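[Rillora 239] Re: 作業机の天板に貼ったテープについて
差出人: Marcela Hrnčiar
宛先: Rillora 道具と机のメーリングリスト

皆様

いつもお世話になっております。Marcela です。返事が遅くなり、申し訳ありませんでした。日本語に間違いがありましたら、お許しください。

Jocelyn Umali さんは前のメールで次のように書かれました。

> Enach の白い机に貼ってある灰色のダクトテープですが、
> あのまま使い続けるのでしょうか。
> 私の家の机にも同じようなものがあり、夏に剥がしたら
> 糊がたくさん残って、とても困りました。
> 端が少しめくれていると、紙や袖が引っかかります。
> 貼り直すとしたら、どのような順番がよいですか。
> 黒いほうのテープについても教えてください。

最初に、今の状態を説明いたします。灰色のテープは、細長く切ったものを横向きに並べ、少しずつ重ねて、大きい長方形にしてあります。貼ったのは7月で、私ともう一人の会員です。端はそろっていません。表面にはしわがあり、照明を反射してかなり光ります。右には黒い四角い部分があって、机の手前の縁にも黒いテープの小片が一つ貼ってあります。
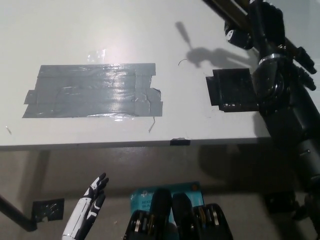

しわは後から平らにできますか。
貼った日であれば、布を巻いた木片で中央から外へ押すと少し良くなりますが、折れて重なったしわは残りますので、その一本を切って貼り直すほうが早いです。

次に、端のことです。テープを手でちぎると、切り口がぎざぎざになります。私も急いでいたときに手でちぎってしまいました。はさみでもよいのですが、私はカッターと金属の定規を使うようになりました。机の上で切ると天板に傷がつきます。必ず別の板の上で切って、それから机に運んでください。長さは、必要な長さより14ミリ長く切っておき、最後に両端をそろえます。

黒いほうは、縁を黒いテープで押さえてあります。縁の形がきれいではなく、左のほうに少し出ているところもあります。私はここが一番気になっています。灰色のほうは広いので、端が少し乱れていても作業のじゃまになりませんが、小さい四角は物を置く場所として使いますから、出たところに物が引っかかるのです。 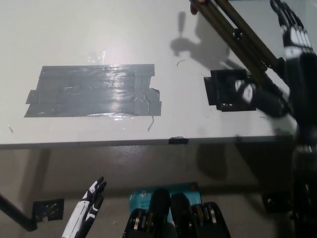
押さえのテープを替えるときは、四つの辺を一度に剥がさないようにお願いいたします。一辺ずつ剥がし、一辺ずつ貼ると、位置が動きません。角のところは重ねるだけにして、折り込まないでください。折り込むと角が高くなります。白い小さい点のような汚れは、粘着ローラーで二回ほど押すと少なくなると思います。私はまだ試していません。

剥がし方についても書きます。古いダクトテープは、上に引っぱると布だけが取れて、糊が天板に残ることがあります。低い角度で、天板とほとんど平行に、ゆっくり引いてください。残った糊には Tichý のシール剥がしを少しだけ布につけます。机に直接かけると、隣のテープの下まで入ってしまい、そちらも剥がれます。私はこの失敗を一度しました。
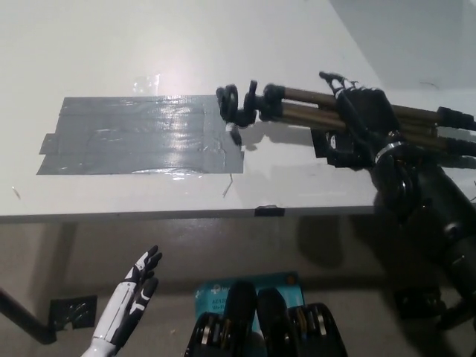
Jocelyn Umali さんからは電話で、食用油でも糊は取れるが、そのあと洗剤でよく拭かないと新しいテープがつかない、という話がありました。油が見えなくなっても、指でさわるとまだすべるそうです。最後は乾いた布で拭いて、一晩置いてから貼ったとのことです。

私も同じ意見です。ただ、Enach には流しが遠いところにしかありませんので、水をたくさん使う方法は少し不便かもしれません。バケツを持って行く方は、廊下の段差にご注意ください。

もう一つ、貼る前の掃除のことです。白い天板には、細い黒っぽい糸くずか線の切れ端のようなものが何本か落ちています。テープの下に入ると、その形のまま盛り上がり、後で爪で探すことになります。ほうきよりも、余ったテープを手に巻いて軽くたたくほうが確実です。机の上のドライバーなどは、使ったら壁の箱に戻してください。

三脚を横にして置く場合は、黒いパッドの上がよいと思います。白い面に直接置いて引きずると、脚の金具で線がつく心配があります。
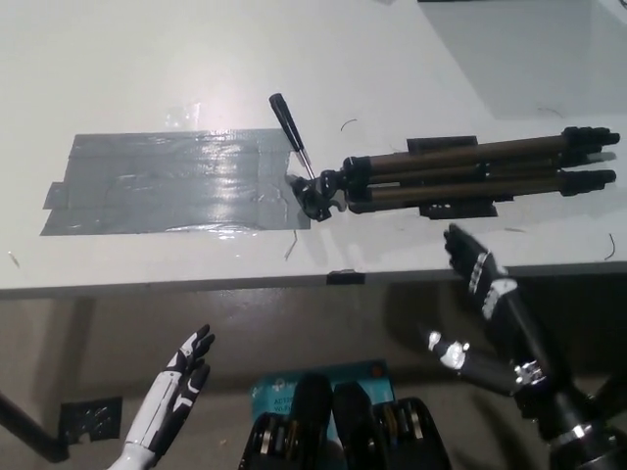

このページの最終更新: 2020年10月

追記です。新しいダクトテープを2巻注文しました。幅は前と同じですが、色は少し濃い灰色と聞いています。古い部分と並べると差が見えるかもしれませんので、できれば全部を一度に貼り替えたいです。つやのない種類を希望される方がいましたら、このメールに返信してください。Skulville の店で値段を聞いてみます。

黒いテープは棚にまだ残っています。幅の広いものと狭いものが混ざっていますが、押さえに使うのは狭いほうです。

どうぞよろしくお願いいたします。

Marcela Hrnčiar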